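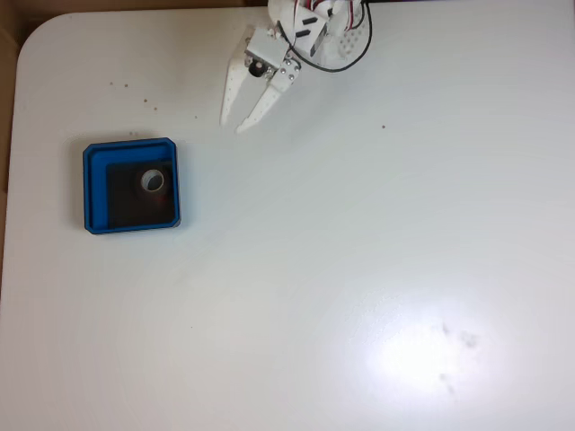 Figura 1. Bandeja azul sobre el tablero blanco.

Jindovden: conjunto de imágenes de bandejas y superficies de clasificación

Ficha de datos, versión 2
Mantenimiento: Heledd Wynne
Última revisión: 12 de agosto de 2019

Resumen

Jindovden reúne 500 imágenes fijas de tareas de orden sobre mesa: colocación de bandejas, separación de piezas pequeñas y despeje de la superficie. El material se preparó para comparar métodos de segmentación de recipientes en condiciones de poco contraste entre el tablero y su contenido. Las imágenes se entregan sin recortar y sin corrección de color.

Contenido

El conjunto se divide en 16 sesiones. Cada sesión corresponde a una disposición inicial del tablero y tiene su propia carpeta, con las imágenes y un archivo de anotaciones. 200 imágenes forman el subconjunto de evaluación; el resto es de entrenamiento. Las particiones se hacen por sesión completa, de modo que ninguna disposición aparece en ambos lados.

Superficie

El tablero es blanco, liso y de acabado mate, con esquinas redondeadas. Fuera del borde puede verse un fondo de color cartón. El límite entre ambos se anota como polilínea, incluida la curva de la esquina. En versiones anteriores la esquina se cerraba en ángulo recto, lo que incorporaba una franja de fondo a la máscara del tablero. Ese error está corregido en todas las sesiones.

Bandejas

Las bandejas son de planta cuadrada, con paredes elevadas y esquinas ligeramente achaflanadas. Se anotan dos contornos: el exterior, que sigue el borde de la pared, y el interior, que delimita el fondo útil. Cuando una pared tapa parte del fondo, el contorno interior se interrumpe y el tramo se marca como oculto. No se extrapola la parte que no se ve. La bandeja azul de la figura 1 sirve de referencia para comprobar el orden de los vértices: se empieza por el superior izquierdo y se avanza en sentido horario.

Reflejos y marcas

El tablero devuelve un reflejo intenso en algunas posiciones. En la figura 1 ocupa la parte inferior derecha y alcanza la saturación. En la misma zona hay manchas grisáceas tenues. Los reflejos se anotan con la etiqueta reflejo y las manchas con la etiqueta marca; ninguna de las dos cuenta como objeto. Si una mancha queda dentro de un reflejo, se conservan ambas máscaras aunque se solapen.

Las marcas con contorno indefinido se delimitan por la parte visible más externa. Los anotadores discreparon con frecuencia en este punto, y las métricas calculadas sobre la clase marca deben leerse con cautela.

Formato de las anotaciones

Un registro por línea, campos separados por tabulador:

sesion: identificador de la carpeta
imagen: número dentro de la sesión
clase: tablero, bandeja, pieza, reflejo o marca
contorno: lista de vértices
oculto: 0 o 1

Los contornos exterior e interior de una misma bandeja comparten identificador y se distinguen por el sufijo e o i.

Herramientas

El guion de lectura está en la carpeta Usmani. Comprueba que los polígonos estén cerrados y avisa de los vértices situados fuera de la imagen. La conversión a máscaras de mapa de bits se hace con Flostosia, que debe instalarse por separado.

Limitaciones conocidas

El color del tablero no varía entre sesiones. Un modelo entrenado solo con este material puede aprender a buscar regiones blancas y fallar en superficies de madera o metal. Tampoco hay bandejas apiladas. La iluminación es uniforme salvo en los reflejos, por lo que faltan ejemplos con sombras duras.

Cambios pendientes

En septiembre se revisarán los contornos interiores. Los errores de anotación pueden comunicarse a Heledd Wynne por el registro de incidencias de Relldale, indicando sesión, número de imagen y clase afectada.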